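Community Help > Robots and Automation > Grippers and End Effectors

Fingers won't line up after a pad change, and the wrist camera now thinks it's somewhere else

Posted by Parvathi Kaimal, 26/07/2024

I look after one arm with a two-finger gripper, on a Wevano controller. It opens and closes drawers in a furnished bedroom setup, all day, with more patience than I have. Last week I swapped the finger pads (Lidura, the soft ones) and since then two things are off.

First, when fully closed there's still a thin dark gap running down between the fingers, tips to base. I can't tell if that's how it always was, having never once looked at it while it was working properly.

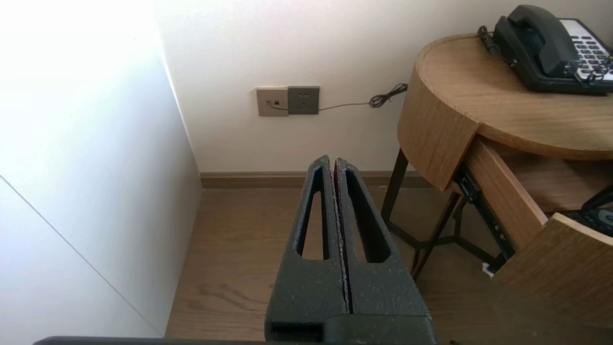 What I've tried so far

Re-homed the gripper twice. Closed it on a feeler gauge. Ran the drawer routine 133 times overnight, and it missed the drawer front on 17 of those, always to the same side. Before the swap it missed about never.

Second thing: cables. There's a loop hanging across the curved drawer front now, and I'd like to hear how other people route theirs around furniture. The drawer was open with the remote in it and the fingers closed when I took the second one.

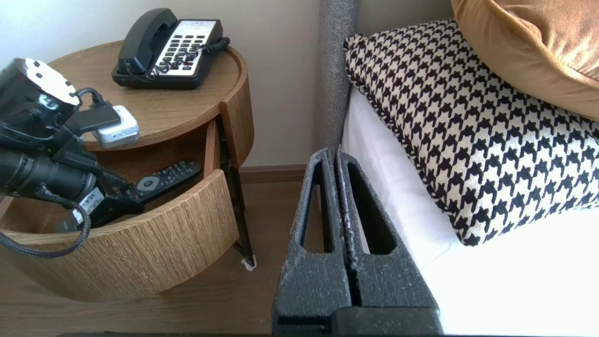

Replies

Bartosz Nowakowski

A narrow gap with the fingers closed is normal on a lot of these. What matters is whether it's the same width all the way down. If it's wider at the tips, one finger is seated crooked. Take both off, wipe the mounting faces (there will be a crumb of old adhesive, there is always a crumb), put the screws in finger tight, close the gripper gently, and only then tighten, going back and forth between the two sides.

Missing always to the same side sounds like the camera offset to me. You probably leaned on the bracket while fighting with the pads. I did the same in October and spent 400 bucks on a service visit so a man could turn one screw. Redo the hand-eye calibration after the fingers are straight. If you do it before, you get to do it again.

For the cable, get it off the drawer front. Clip it to the back edge of the furniture and leave slack for the drawer's full travel.

puno_fan_117

had this, bought a new gripper, problem gone

betancur_bench

Agree with Bartosz on the order of things. Also check the closed position value in the controller. Mine had gone back to the default after a re-home, so the fingers were stopping early and I'd been blaming the pads for a month. Write the number down before you touch anything. Mine is 692, yours will be different, please don't type in 692.

Parvathi Kaimal

Crumb confirmed. Left finger. Calibration is running now, and I've ordered cable clips.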